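Home | Lists | Archive | Thread index | Previous | Next | Log in

Subject: Re: sorting cloths by color, is it worth it?
List: zamley-housekeeping

Oh, I'm so glad somebody brought this up! I've been itching to talk about cleaning cloths for months and the thread on mop heads never quite got me there.

> We look after a hall and two small kitchens in Bremport and all our
> cloths live in one big tub. They get washed together and grabbed
> together. I've been asked to move to colors, one per job. Before I
> buy 200 of anything, does it really make a difference? And what do
> you do with the odd ones? I have a heap of old dark rags that still
> have plenty of life in them.

Yes, do it. We switched over in June and I'd never go back. We used to have the one tub as well (ours was an old toy chest with a lid that bit your fingers) and every morning somebody would be standing there sniffing cloths to work out which had been used on the floor. Horrible!

Don't start with 200 though. I bought 27 teal ones for glass and counters, kept every black rag we already had for floors and stove tops, and that carried us through the whole summer with a wash every other day. Two colors, two bins. I know the proper charts have four or five but in a small place people just stop looking at the chart. Ours is still taped inside the closet door at Isah Street and I think I'm the only one who has read it.

On washing: keep the two apart for the first few loads, since black rags can shed color for a good while. I do teal in the morning and black after lunch, no fabric softener in either one. Softener makes them slide around and leave streaks on the windows, which took me far too long to figure out. If you use the Zalteck racks, hang the cloths by a corner so the air gets in, and leave a gap between neighbors. I fit 10 on a rail. You can squeeze in more but the middle ones stay clammy.

Sorting after the dryer is the part I love, which I realize is a strange thing to say. I tip the lot out on the carpet and pull them up one by one, teal to the left and black to the right.
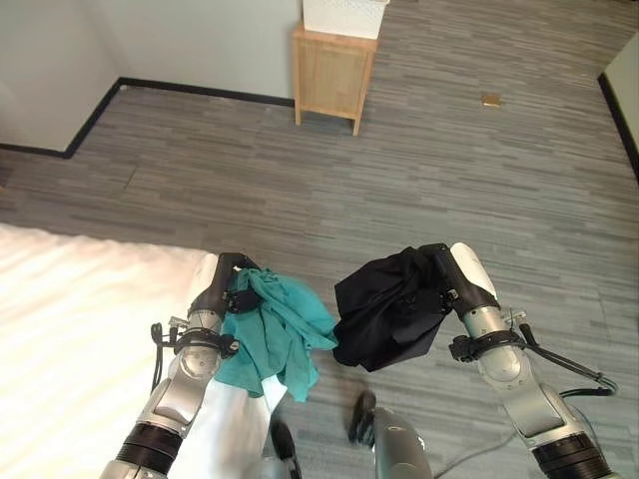 I don't fold the floor rags at all anymore. They go in the bin wadded up and come out wadded up and the floor has no complaints. The teal ones get a quick shake and a fold in quarters, so you have a clean side to turn to eight times if you use both faces. It really speeds up the windows.

As for your odd ones, anything dark goes in with the floor rags, whatever it used to be. Old T-shirts are great for this! Cut the seams off first or they drag grit. Light-colored odds I keep in a separate bag for paint and shoe polish, and those get thrown out after one use.

One question back to you: how big are your kitchens? We get by on 9 teal a day for ours but it's tiny, and if you have a proper range you'll want more black than I've said.

Also, does anyone have a way of getting candle wax out of microfiber? I've tried the freezer.

> Before I buy 200 of anything

(buy 30, see how you go, then write and tell us!)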